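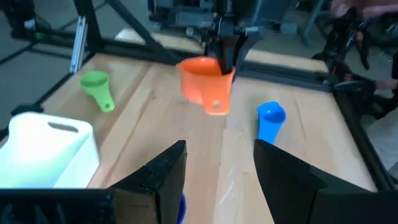 Vorkska, April

Robot Software II: Notes to go with the fourth session
Coordinating two arms from one planner

Welcome back, everybody, and thank you for the patient questions last time, which ran well past the hour and which I enjoyed a great deal. I promised to write up the part on shared workspaces properly, so these notes are longer than usual. Please read them before the lab, ideally with the Stirnia planner open beside you, and bring a pencil.

Our running task is the measuring cups. It looks like a job for a toddler, I know, but it has kept Yara Mansour and me busy for most of a winter. The cups are of different sizes, they have handles that stick out, and they are hollow, so there are several sensible ways to take hold of one and a good many silly ones. With the orange cup up in the air, held at the rim with dark fingers reaching down into its mouth, and the green and blue ones still standing on the wood, you have nearly everything we need to talk about today.

1. Whose view is it?

The camera sits at the wrist of one arm, and it is the other arm that has the orange cup. This catches people out every year. The pose you get from perception is in the camera's own frame, and before the planner can use it you must carry it through the wrist, down the arm to its base, and across to the table frame that both arms share. If you want the cup relative to the arm that is holding it, there is a further step from the table frame to that arm's base, and so on along its joints. Draw the chain on paper first. Brian Wanyama still does this, and he wrote the library.

Do remember that the wrist moves. A cup pose is only good for the joint angles at the moment the picture was taken, so look up the transform at the time stamp of the picture and never at "now". In last year's logs we replayed 1,522 grasp attempts, and the mistake we met most often was a stale wrist transform, well ahead of anything the detector got wrong.

2. What the detector gives you

The Pidia detector returns a label, a mask and a pose for each cup. Colour does most of the work in the label, and that is fine for a set like ours. The pose is harder. A round mouth tells you nothing about rotation about its own axis, so that one angle has to come from the handle. The handles help us here, having a small hole near the end, but if a finger covers the handle the angle becomes a guess, and the detector will report it quite happily all the same. Check the handle score before you trust the yaw.

Your own fingers are another matter. From the wrist they are large, dark and always there, and they will hide part of whatever is close to them. We mask them out using the arm model and the current finger opening. Please use the supplied mask function (Bilal Nassar has put a lot of care into it) and don't paint one by hand, as a fixed mask is wrong the moment the fingers open or close.

3. A held object belongs to the arm

Once a cup is gripped, the planner must stop treating it as something on the table. Remove it from the scene list and attach it to the gripper link, with the offset measured at the grasp. From then on the cup is checked for collisions along with the arm. Forget to attach it, and the second arm will plan cheerfully straight through it. Forget to remove it, and the first arm will refuse to move at all, believing itself to be in collision with its own cup.

The rails round the table and the white container are in the scene file as plain boxes. Leave them in, even when they seem to be in the way of a nice short path.

4. Sharing the space

We use the simplest scheme that works: the space over the table is cut into regions, and an arm has to hold the lock on a region before it enters. Locks are always asked for in the same order, left to right, so that the 2 arms cannot each wait for the other for ever. Munther Moussa will show a cleverer method in a later session — one that plans both arms together — but I would like you to feel the limits of this one first.

5. For the lab

Start with the planner's time limit at 265 milliseconds and run 100 trials in simulation, with the orange cup attached to one arm and the blue one as the target for the other. Write down every failure and put it under one of three headings: perception, transform, or lock. Then halve the limit and do it again.

Chapter 6 of the Howells notes covers attached objects, though it uses an older name for the call. Walid Hakim has the lab machines this term, so do write to him if your login has lapsed.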